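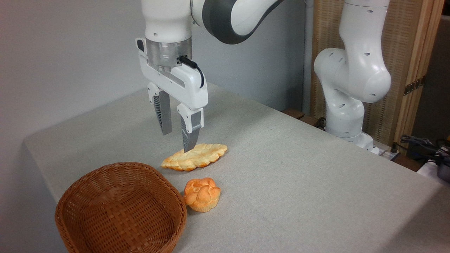

A braided loaf and a knotted bun on a gray cloth, with an empty woven basket.

Braided bread

Braided bread (also plaited bread, twist loaf) is any bread shaped by crossing two or more ropes of dough over each other before baking. Found in a lot of baking traditions, mostly with enriched doughs – egg, butter or oil, some sugar. Best known kinds are challah, zopf, brioche tressée, tsoureki and the various Christmas and Easter braids of central and eastern Europe. Small pieces made the same way are usually called knots, twists or rolls depending on the shape.

Names

English bakers say braid or plait, more or less the same thing. Plait is more common in Britain. German has Zopf (literally a braid of hair) and Hefezopf for the yeasted sweet version. Greek tsoureki is often braided but not always. Challah is named for the portion of dough set apart, not for the shape, and round ones exist too.

Dough

Usually wheat flour, yeast, egg, fat, milk or water, salt. Sweetness varies a lot. Dough for braiding is kept a bit stiffer than for a pan loaf so the strands hold. Too soft and the ropes melt into each other in the oven and the pattern is lost. Too stiff and they tear at the crossings.

A common home batch starts from 1000 grams of flour, enough for two medium loaves. Smaller recipes use 800 grams and make one large loaf with some left over for knots. Baker Mathis Fleury, in his handout for the Tuvach baking school, puts the resting time after dividing above everything else in the recipe. Rested ropes roll out long without springing back.

Shaping

Dough is divided by weight, each piece flattened, rolled up and then stretched into a rope. Ropes are normally thicker in the middle and thin at the ends, which gives the loaf its tapered look. Flour on the table is kept light – a rope that slides won't roll.

Main forms:

Two strand. Ropes laid in a cross and folded over one another, building upward. Short, tall loaf. Swiss zopf is often made like this.

Three strand. Same as braiding hair. Often started from the middle and worked out to each end so both halves match. Flattest of the common forms.

Four strand. Over, under, over from one side, repeated. Rounder on top than the three.

Six strand. The usual bakery challah. High ridge down the center, harder to learn, many bakers teach it by numbering the positions and not the ropes.

Stacked. A thin braid set on top of a wide one. Seen on holiday loaves. Tends to slide off sideways if the lower braid isn't pressed flat first.

Ends are pinched and tucked under. Braiding too tight splits the crust, so a little slack gets left at each crossing.

Knots and rolls

A single rope tied once gives a plain knot. With longer tails, one tucked under and the other brought up through the middle, it makes a rosette, a round bun with rounded lobes on top something like a rose. These are sold alone or alongside a loaf made of the same dough. Baked seperately in most shops, as they are done well before the big loaf.

Glaze and crust

Egg wash gives the shine. Whole egg for golden brown, yolk only for deeper color, milk for a duller finish. Often brushed on twice, once after shaping and again just before the oven. The raised ridges brown more than the creases, where the dough spreads during baking and pale crumb shows through. Some bakers like this contrast and wash only once to keep it. Others brush into the gaps. Toppings – poppy seed, sesame, pearl sugar, flaked almonds, or none.

Baking

Moderate oven, lower than for lean hearth bread, as the egg and sugar color fast. Foil over the top if it darkens early. Cooled on a rack. Cutting while warm squashes the crumb.

Serving and storage

Sliced across, or pulled apart along the strands. Often brought to the table in a basket, wicker or other woven kinds, with or without a cloth lining. An oval basket suits a loaf, round ones are more for rolls. Sloping sides make it easier to lift the bread out. A lined basket catches crumbs and seeds, an unlined one needs brushing out after.

Keeps two days wrapped, longer with more fat. Freezes well whole. Stale slices go to French toast, bread pudding or crumbs.

Local customs

In Ullau the bakers' fair every February has a braiding table open to all comers. Fair records collected by Ermira Pavlović list 1247 loaves for the largest year, mostly three strand. Rosettes weren't counted. The Londoño bakery there sells a loaf and one rosette as a set, the rosette going to the youngest person at the table. Kosmas Dimitriou traces the set to an older habit of using up the dough trimmed from uneven ropes, though he gives no date for it and the bakery's own leaflet tells it diffrently.

See also

Challah
Enriched dough
Bread basket
Egg wash

Sources

Dimitriou, K. Loaves of the Ullau Fair. Valus.
Fleury, M. Ropes and Knots, class handout. Tuvach.
Pavlović, E. Fair records, collected notes. Ullau.

Page last edited 27 May 2022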